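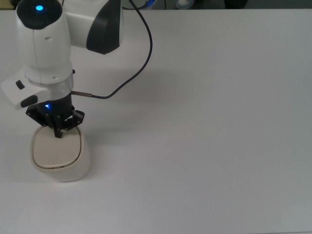 Why does a lid-removal program report success when the lid is still on?
Because the program asks the gripper whether it closed, and the gripper did close. Whether anything was between the fingers is a separate question, and in the version we are reviewing the program never asked it.

Unit 6: Reading a fault report with suspicion

Read the Kallio fault summary before this session. It covers a run of 16 lid-removal attempts by a single arm at a table, using a container with a lid set inside the rim. The controller logged all 16 as complete. A check of the containers afterward found the lid still seated in 3 of them. The report calls these "minor grasp deviations." I'd call them failures, and I'd like you to get used to doing the same.

What the log can and can't tell you

The gripper driver, Nodix, returns a "closed" flag when the fingers stop moving. They stop when they meet a lid edge. They also stop when they meet each other, or when they jam against the rim. All of these end in the same flag, and the task program moved on to the lift step every time it saw one. The finger width was stored in a different file that the task program didn't read.

So be careful with the sentence on page 3 of the summary: "Grasp was confirmed in all cases." Confirmed by what? Write the answer in the margin before you go on.

The vendor's explanation

Visovora, which supplied the task program, blamed lighting. A white lid on a white container on a white table is a hard target for a vision system, and I don't dispute that. But the explanation has a problem. If poor contrast was the cause, the lid position estimates in the failed attempts should scatter more than in the good ones. The report gives no position estimates at all, for any attempt. An explanation that can't be checked against the data shouldn't be in the findings section. Move it to "possible causes" and leave it there until someone has tested it.

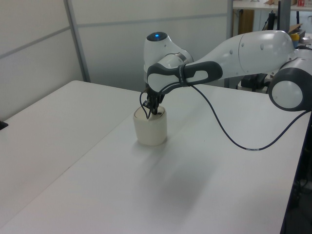
Figure 6.1. Gripper at the lid, side view. Note the cable loop in front of the lid.

Cable routing

The report spends one line on cables ("dressed per standard practice"). Look at Figure 6.1 and decide how far you would trust that line. There is a strap on the link, but a thin cable hangs in a loop at the gripper and a longer one sags well away from the arm. Slack is needed so the joints can turn. Slack near the fingers can also end up between the fingers and the part, or catch on something during a move. I am not claiming it caused the missed lids. A photo of an arm at one position can't show that. The report doesn't rule it out either, and a line about standard practice is no substitute for moving the arm slowly through its full path and watching the cable.

The safety question

A stuck lid sounds harmless. Now suppose the lift step runs with the fingers jammed against the rim. The container may come up with the lid, tip, or drop. If it holds hot liquid, you have a different kind of report to write. The summary rates the hazard "low" and gives no contents, no weight and no drop height. Treat that rating as blank.

The proposed fix

Visovora's patch, Plernent, adds a retry: if the lift step raises an error, the arm goes back and grasps again. Read that again with the log in mind. In the failed attempts the lift step raised no error. The retry would never have started.

A better check would compare the finger width after closing with the expected width of the lid feature, then check it again after a short lift. Even that can be fooled by a cable or a rim of the right thickness, so look at the container with a camera too before calling the job done.

For next session

Rewrite the findings section of the Kallio summary in one page. Keep what was measured apart from what was assumed. Strike "minor."
List the signals you would want recorded on every attempt, and say which of them the task program must read before it lifts.
Bring your margin note on page 3. We'll start with those.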